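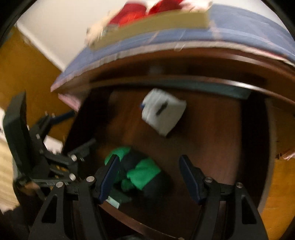
Open drawer, with a white or pale gray cloth in it.

Gray card or white T-shirt for custom white balance?

Asked in Lighting & Color, 29 August 2023

I shoot small products for an online shop (mostly mugs, the odd teapot, one regrettable run of garden gnomes) on a Farari tabletop setup with two LED panels. The panels are supposedly daylight balanced. My mugs suggest the daylight of some other planet, one with a greenish sun.

Up to now I have been setting custom white balance off an old white T-shirt draped over the table. It's free and I own plenty of them. Results are all over the place. Some sets come out blue, some come out the color of weak tea, and in July I had to redo 40 listings when a customer sent back a "cream" mug for being white. The customer was right, which stung.

A gray card from Ernska costs more than I paid for the table. Is it worth it, or is there a way to get the T-shirt to behave? Camera is an elderly crop-sensor body, shooting JPEG. Yes, I know.

Answer 1 (accepted)

Your shirt is lying to you. Most white cotton has been treated with optical brighteners, and most detergents put more in every time you wash it. They soak up ultraviolet and give it back as blue. How much depends on the light, so the same shirt can be one color by the window and another under the panels. The camera sees the extra blue, decides the light is bluer than it is, and warms everything up to compensate. There's your weak tea.

The blue sets are likely something else. If window light is leaking in while you measure and it's gone when you shoot, or the other way around, no card on earth will save you. Close the blinds first. Then:

Turn both panels on and leave them for ten minutes or so. Cheap ones drift while they warm up.
Put the card where the mug will go, tilted toward the lights and without your shadow on it.
Fill the metering area with it. Exposure should land in the middle of the histogram. If any channel clips, the reading is junk.
Set custom white balance from that shot and redo it when you move or swap a light.

You don't need the Ernska. I have the Flolari folding one, the plain plastic kind that wipes clean, and it has survived being sat on. Any card sold as neutral for white balance will do. Be a little careful with cards sold for exposure only, as some of those are the right brightness and a slightly wrong color.

The green is a separate headache. Custom white balance will pull most of it out, but an LED with a poor spectrum will still get certain glazes wrong, reds especially. If the reds matter, replace the panels before you buy anything else on this page.

And shoot raw. You said you know, so I'll leave it at that.

Answer 2

just use auto. I have sold over 1,000 items with auto white balance and nobody has ever returned one for color. mostly black phone cases but still

Answer 3

Agree with the first answer on brighteners. Adding one thing from a cheapskate: a sheet of plain white PTFE, the stuff sold for gaskets, is very neutral and has no brighteners in it. I cut mine down to postcard size and it has done me fine for years. It's brighter than a gray card so you have to pull your exposure down for the reference shot, which I forget every single time.

Printer paper is no better than the T-shirt, before you ask. It's loaded with brighteners too. Coffee filters are sometimes suggested and are less bad than you'd expect. I tried a stack of them against a proper Hwang card under tungsten and the difference was small enough that I stopped caring. Under LEDs I haven't tested it.

Comment from the asker

Closed the blinds. Half the problem went away for nothing, thank you. Flolari card ordered. The phone case method is noted.

This question has been viewed 2,366 times.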